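Choosing the dark tabletop and what I learned from it

For a long time I wanted to write about surfaces. It sounds like a boring topic, but the surface is the thing your hands touch all day and the thing your eyes rest on when you are thinking. Since August I have one which I like very much, so now I write it down while I still remember how I decided.

My old work table had a light gray top. I bought it because it was cheap and because everybody told me that light colors make a small room feel bigger. Maybe this is true for the room. For the table it was not so good. Every pencil mark was visible, every ring from a cup, and in the afternoon the light came back from it directly into my eyes. After two years I was putting a towel on it, and then I understood that I didn't like it at all.

So I started to look for something dark. First I thought of plain black, but a friend has a plain black desk and I have seen what dust does to it. One hour after cleaning, it looks like nobody cleaned. Then I found the marble patterns. There is a small shop called Grusell which has samples on the wall, and I asked to borrow several of them. They allow you to keep the samples at home for a week if you leave a deposit. I looked at them in the morning, at noon, and in the evening with the lamp on, and I recommend this to everyone. The one I liked best in the shop turned almost purple at home.

The one I chose is a very deep brown, nearly black, with thin light veins going over it. In the catalog it was named Flaltwood Dark, which is a strange name for something that looks like stone. The lines are white and a little tan, and they do not repeat in an obvious way. I was afraid of that part, since on some cheaper patterns you can see the same lightning shape again and again, like wallpaper. 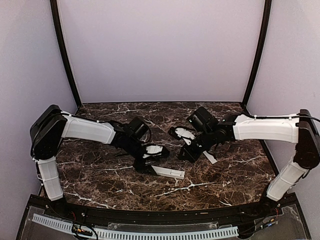 The dark top with its light veins, and the pale wall behind.

The walls were the second decision. With a top this dark I could not leave them in the old yellowish cream. I wanted something which is almost white but not cold, and I spent too many evenings with paint cards. In the end it became a pale white that goes a little to lavender. When I say lavender people imagine a bathroom from my grandmother's time, but it is so weak that many visitors say simply "white". Only beside a sheet of paper do you notice it. With the brown it makes a good pair, because the brown has warmth in it and the wall calms it down.

I will also tell the costs, because when I was reading other blogs I was always annoyed that they keep it secret. The top was 148, with cutting included, and the paint was 51. My limit for everything was 500, so I still had money for a better lamp, and I did not spend all of it. The cheaper paint from Fovley was tempting, but on my test piece I needed too many coats, and I am not a patient painter.

The corners took me more time than I expected. Where a dark surface meets a pale wall, every small mistake in the line can be seen. On my old table, gray against cream, the gap was also not straight, but it did not matter, the two colors were forgiving each other. Now they are not forgiving. I like a thin black edge there. It makes the border look decided, and the eye reads it as a drawn line. Black posts in the corners do the same thing going up – they give the pale walls an end.

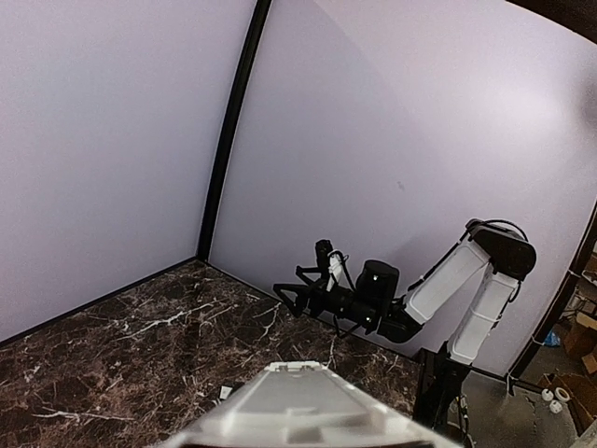

About cleaning I had many questions before, so maybe you have them too. I wipe with a soft cloth, a little warm water, and one drop of dish soap, and after that with a dry cloth. The dry cloth is important. If I skip it, the water leaves a gray film, and on the dark parts it shows when the light comes from the side. I tried also a spray from Xiao that promised shine. It gave shine, yes, but also fingerprints, and I went back to the soap. Crumbs hide in the pattern very well. This is comfortable, but you have to wipe by memory and not by looking.

There is one disadvantage which I did not think of. Small dark things disappear. A black screw or a pencil lead can lie directly in front of me and I search for it on the floor. White things are the opposite, a card or a small label is found immediately. I bought a shallow white dish for the small parts, and most of the searching stopped.

The other thing is the light. The dark top takes a lot of it, and in the first evenings the room felt heavy to me. I moved the lamp so that it shines more on the wall than on the table, and the pale wall gives the light back softly. The wall is now not the same brightness everywhere, it goes slowly from brighter to darker, and I find this pleasant to look at. Before, I would have tried to correct it with a second lamp.

Next I want to do something about the shelf, which is still cream and now looks like it belongs to another apartment. I have kept one sample back from Grusell for it, a plain one without veins, and it has to go back to them before the week is over.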